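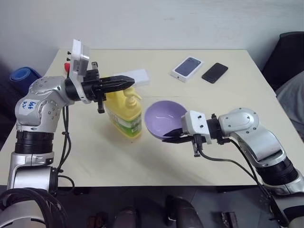
8/25/26

Kristaps Hunt still says two arms will do the dishes by October. I have now put 58 evenings into this build and I'd put my money on the sponge.

The trouble this week is the bowl. The right arm can get its fingertips to the rim, fine. Getting a rim between two skinny fingers and keeping it there while the left arm goes after the soap is another matter. I ran it 29 times last night with the same script and the same start position. It finished 6. Kristaps calls that progress because last month we had 3, and I call it a coin that mostly lands wrong.

I also don't trust the calibration. The Vollow software tells me both arms agree on where the table is. I checked with a steel ruler and they don't, and the gap gets worse toward the back edge. Sarmīte Kütt at the Brendasgate workshop thinks my base plates flex when an arm reaches far out. Maybe. She said the same thing about my drill press, and that was a bearing.

Things I'm changing before the next run:

- rubber pads on the fingertips
- slower approach, half the current speed
- a pump bottle that's nearly empty, so I mop less

If the pads get me past half, I'll admit it here. I've ordered two kinds and the cheap ones came first, already peeling.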